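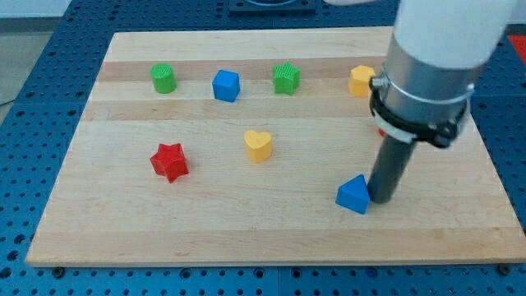
体重計の数字は、体組織の量を直接示す値としては粗い。測っているのは測定時点における身体の総質量であり、脂肪、筋肉、骨のほかに、消化管の内容物、膀胱の尿、組織間の水分、着衣までが一つの値に合算される。減量中の人が知りたいのは脂肪組織の増減だが、一日単位でみればその変化は小さく、水分の出入りに埋もれる。日ごとの記録を並べると、写真のまな板に走る縞に似たものになる。淡いクリーム色の帯と蜂蜜色の帯が交互に並び、隣り合う二本を比べれば確かに色が違うのに、板全体がどちらかの色に寄っていくわけではない。体重記録の読み方の要点は、隣の帯との差をどこまで無視してよいかを、あらかじめ決めておくことにある。

体重の「縞」を読む
減量期の日間変動と、その平均化について

何が変動するのか

日間変動の主な成分は水である。体内の水分量は腎臓、発汗、呼気、飲食によって絶えず調節されており、健康な成人でも朝と夜では一キログラム前後の差が出ることは珍しくない。夕食後の測定値が朝より大きいのは、食べた物の質量がまだ体内にあるためで、その時点で脂肪が増えたことを意味しない。

第二の成分はグリコーゲンである。肝臓と骨格筋に貯蔵される糖質で、貯蔵量は食事と運動によって数日のうちに大きく動く。グリコーゲンは水とともに蓄えられ、その比は一グラムに対して水三グラム程度とされることが多い。糖質を急に減らした食事を始めると最初の一週間で体重が目に見えて落ちるが、この減少のかなりの部分はグリコーゲンとそれに伴う水の喪失で説明できる。糖質の摂取量を戻せば、同じ分が数日で戻る。

第三がナトリウムである。塩分の多い食事のあとは、血漿の浸透圧を保つために水が保持され、口渇によって飲水量も増える。余剰のナトリウムは腎臓から排泄されるが、完了までに一日から数日かかる。外食の翌朝に体重が増えている場合、まず疑うべきはこの成分である。

このほか、便通の間隔、月経周期、慣れない筋力運動のあとの局所的な浮腫、気温の急な上昇、長時間の移動なども測定値に影響する。いずれも方向と大きさに個人差があり、一般的な補正式を当てはめる方法は実用的な精度に達していない。

脂肪の側からみた大きさ

脂肪組織一キログラムがもつエネルギーは、慣例的に七千キロカロリー強と見積もられる。一日のエネルギー収支を五百キロカロリーの赤字に保てたとして、単純計算では一日当たりの減少は七十グラム程度である。一般的な家庭用体重計の表示単位は五十グラムまたは百グラムであり、一日分の変化は表示の一目盛りか、それ以下にとどまる。

一方、コップ一杯の水は200グラムある。測定前に飲むか飲まないかだけで、脂肪の減少のおよそ三日分に相当する差が生じる計算になる。前日の値と今日の値を引き算して食事の成否を判断する習慣は、この比率を考えると成立しない。

さらに、この換算は期間が長くなるほど過大になる。体重が減れば安静時代謝量も身体活動に要するエネルギーも下がるため、同じ食事を続けても赤字は次第に縮小する。減少速度が数か月で鈍るのは予測される経過で、代謝に異常が起きた徴候とは限らない。

パーヴス診療所の記録

では、どの程度の期間をまとめればよいのか。体重管理外来をもつパーヴス(Purves)診療所では、管理栄養士のフィオナ・バクスターと統計担当のオルドジフ・イェリーネクが、通院者の家庭測定の記録を整理している。対象は減量を目的に通院した成人231人で、観察期間は一人につき90日である。測定は起床後、排尿を済ませ、朝食と飲水の前に行うよう指示された。

解析の単位には暦の上の一週間を用い、その週に五日以上の測定がある場合に限って平均値を計算した。この条件を満たした週は、全員分を合わせて1653週であった。条件を満たさない週は欠測として扱い、前後の値からの補完は行っていない。

「補完すると曲線は滑らかになりますが、滑らかさの一部はこちらが作ったものになります。測らなかった週には、測らなかった理由があることが多いのです」とイェリーネクは述べる。旅行、発熱、食事が乱れた時期などに測定が途切れる傾向があり、欠測は無作為には起きない。食べ過ぎた翌日に体重計を避ける人の記録では、平均値が低い側に偏る。

集計の結果、前日との差でみた場合、減量が順調に進んでいる人でも、値が上昇した日は下降した日に近い頻度で現れた。同じ人の記録を週平均に直し、隣り合う週を比べると、符号の反転は大幅に減る。ただし消えはしない。週平均でも前の週を上回ることはあり、その後また下降に戻る例が複数の通院者に認められた。

バクスターは面談で、二週続けて平均が上がった場合に初めて食事記録を見直すことにしている。一週だけの上昇には対応しない。「一週の上昇に反応して摂取量をさらに削ると、翌週の下降が削った効果に見えてしまいます。そのまま下がったはずのものかどうか、もう区別がつきません」

この資料には限界もある。比較対照群は置かれておらず、測定は自宅で行われ、食事内容の正確さも検証されていない。減量の効果そのものを論じる材料にはならず、示しているのは、家庭の記録がどのように揺れるかという点に限られる。

移動平均と週平均

記録アプリの多くは、生の測定値に加えて平滑化した線を表示する。平滑化の方式は大きく三つに分けられる。

暦週平均は、決まった曜日から七日分を平均する。計算が簡単で、週末に食事量が増える人でも、各週に同じ割合で週末が含まれる。短所は更新が週に一度である点で、週の途中で得られる情報は少ない。

七日移動平均は、当日を含む直近七日を毎日平均し直す。週末の影響が均される点は暦週平均と同じだが、値は毎日動く。注意を要するのは、隣り合う二日の移動平均が六日分の測定値を共有していることである。移動平均が一日上がった場合、その原因は今日の値が八日目に外れた値より大きかったことに尽きる。今日の値が高いのか、外れた値が低かったのかは、線だけを見ても判別できない。

指数平滑は、前日の平滑値と当日の測定値に一定の重みを掛けて足し合わせる。古い値の影響が徐々に薄れるため、窓の端で急に値が抜ける問題がない。ただし重みの選び方によって遅れの大きさが変わる。当日の重みを小さくすれば線は安定するが、実際の変化への追随は遅くなる。

記録アプリのヘルラ(Herura)は、初期設定で指数平滑を採用している。開発に携わるユアン・フォーサイスによれば、利用者が最も頻繁に問い合わせるのは、測定値が平滑線を下回っているのに線の値が目標に届かない理由である。減少が続いている間、平滑線は実測値の中心より常に高い位置にある。遅れのある推定値としては正常な挙動だが、画面上では成果を少なく見積もられたように感じられる。同アプリは今年の更新で重みを設定画面に表示するようにした。変更もできるが、フォーサイスは頻繁な変更を勧めていない。重みを変えると過去の線も引き直され、以前の判断の根拠が画面から消えるためである。

どの方式を選んでも、長期の傾向についての結論は大きくは変わらない。問題が生じるのは、都合のよい値が出た方式をその都度選ぶ場合である。方式は開始時に決め、少なくとも一か月は固定する。

機器の条件

家庭用の体重計は、四隅または周縁に置かれたひずみゲージ式の荷重センサーで力を検出する。絶対値の正確さと、同じ荷重を繰り返し載せたときの再現性は別の性質で、減量の経過を追う目的では後者の方が重要になる。常に同じ量だけ重く表示する機器であっても、差を取れば偏りは相殺される。再現性の低い機器ではそうならない。

計量機器の保守を専門とするアラスデア・エイトケンは、機器の買い替えより設置場所の固定を優先すべきだとする。畳、厚手のカーペット、弾力のあるビニール床では、脚部が沈み込んで荷重の一部がセンサーを通らずに床へ逃げることがある。目地のあるタイルの上では脚が一本浮き、載る位置によって表示が変わる。浴室の近くに置く場合は、脚裏の滑り止めの劣化も確認の対象となる。

設置後の点検は、再現性の確認だけで足りる。中身の減らない一定の荷重、たとえば未開封の水の容器を数本まとめて載せ、降ろし、表示が消えるのを待って再び載せる。これを五回繰り返し、表示の幅を見る。幅が表示単位の二倍を超えるなら、まず床を疑い、次に電池を替え、それでも改善しなければ機器の交換を検討する。荷重が小さすぎると、人の体重に近い範囲での性能は確かめられない。また、機種によっては前回と近い値が出た場合に前回の値をそのまま再表示する機能があり、ばらつきが実際より小さく見える。取扱説明書に記載がないときは、途中で重さの違う荷重を一度挟めばよい。

ズミス(Zumis)の体組成計のように、体重と同時に体脂肪率を表示する機器も普及している。これらは生体電気インピーダンス法を用い、微弱な交流に対する身体の抵抗から体水分量を推定し、性別、年齢、身長などを加えた回帰式で脂肪量を算出する。入力が水分量に依存する以上、体重の日間変動を生む要因はそのまま体脂肪率の誤差要因にもなる。脱水の状態では抵抗が高くなり、体脂肪率は高めに出る。足裏の皮膚の乾燥、皮膚温、直前の運動も値に影響する。

したがって、ある朝の体脂肪率が前日より一ポイント低いという表示から、脂肪が一ポイント分減ったと読むことはできない。体脂肪率は体重よりさらに長い期間で平均し、月単位の推移として扱うのが妥当である。メーカーが異なれば回帰式も異なるため、機種を替えた時点で記録は区切り、前後をつなげない。

測定の頻度

毎日測るべきか、週に一度でよいかという問いには、統計上の答えと行動上の答えがある。

統計の面では毎日の測定が有利である。独立な変動であれば、七回の平均の標準誤差は一回の測定の標準偏差の四割弱まで下がる。実際の体重変動は隣り合う日の間に相関があり、そこまでの改善は得られないが、週一回の測定より安定することは変わらない。週一回の測定では、たまたま前夜に塩分を多く取った朝の値が、その週の唯一の代表値になってしまう。

行動の面では一律に決められない。臨床心理士のイウアン・ベヴァンは、毎朝の数値によってその日の食事や気分が大きく左右される人には、毎日の測定を勧めないとしている。測定後に食事を抜く、一日に何度も測り直す、数値を理由に人と会う予定を取りやめるといった行動がみられる場合は、頻度の調整より先に測定の中断を検討する。摂食障害の既往がある人では、体重の自己測定を行うかどうか自体を担当の医療者と決める必要がある。

中間的な方法として、測定は毎日行い、本人は週平均だけを見るという運用がある。通信機能のある体重計で、表示部を覆い、週に一度だけ記録を開く。パーヴス診療所でも希望者に採用しているが、表示を覆っていても測定そのものを負担に感じる人はおり、継続の可否は最初の二週間で判断している。

停滞の判定

減量の途中で体重が動かなくなる時期は、一般に停滞期と呼ばれる。この語の使われ方は広く、三日間の横ばいから数か月の横ばいまでが同じ名前で語られている。

本稿で述べた変動の大きさからすると、二週間に満たない横ばいを停滞と判定する根拠は乏しい。月経のある人では、周期に伴う水分貯留が二週間の比較をそのまま打ち消すことがあり、前の周期の同じ時期と比べる方が適切である。運動を新たに始めた人では、筋グリコーゲンと水分の増加が脂肪の減少を覆い隠すことがある。こうした場合は、腹囲を同じ位置、同じ姿勢、呼気の終わりで測った値が補助になる。巻き尺の測定にも一センチ前後の誤差があり、毎日の測定には向かない。

四週間にわたって週平均が横ばいで、測定条件にも変更がなければ、エネルギー収支が釣り合っていると考えるのが自然である。その原因としては、体重減少に伴う消費量の低下、摂取量の記録漏れ、無意識の活動量の低下が挙げられる。とくに調理油、飲料、味見の分は記録から漏れやすい。見直しは一度に一項目とし、次の判定まで再び三週から四週を置く。

なお、変動の範囲を超える変化は別に扱う。数日で二キログラム以上増え、足のむくみや息切れを伴う場合、心臓や腎臓の疾患による体液貯留の可能性があり、平均値を待つべきではない。食事も活動も変えていないのに体重が減り続ける場合も同様に受診の対象となる。利尿薬やステロイド薬を使用している人では、薬の開始や用量変更の日付を体重の記録に併記しておくと、診察時の判断が早い。

記録用紙の様式

バクスターが外来で配布する用紙は、一行が一週で、七つの欄に朝の値を書き、右端に測定回数と平均を記入する形式になっている。備考欄は狭く、外食、飲酒、発熱、便通、月経、長距離の移動を略号で書く。食事の詳細は別紙に分けてある。同じ紙に書かせていた時期には、体重の高い日に限って食事の記述が詳しくなる傾向がみられたという。

平均は小数第一位まで書き、第二位は切り捨てずに四捨五入する。測定が四回以下の週は平均の欄に横線を引く。用紙の裏面には前述の再現性点検の欄があり、使用開始時と電池交換時に五回分の表示を書き込む。二月に改訂された現行版では、体重計を置いた部屋と床材の種類を記入する欄が加わった。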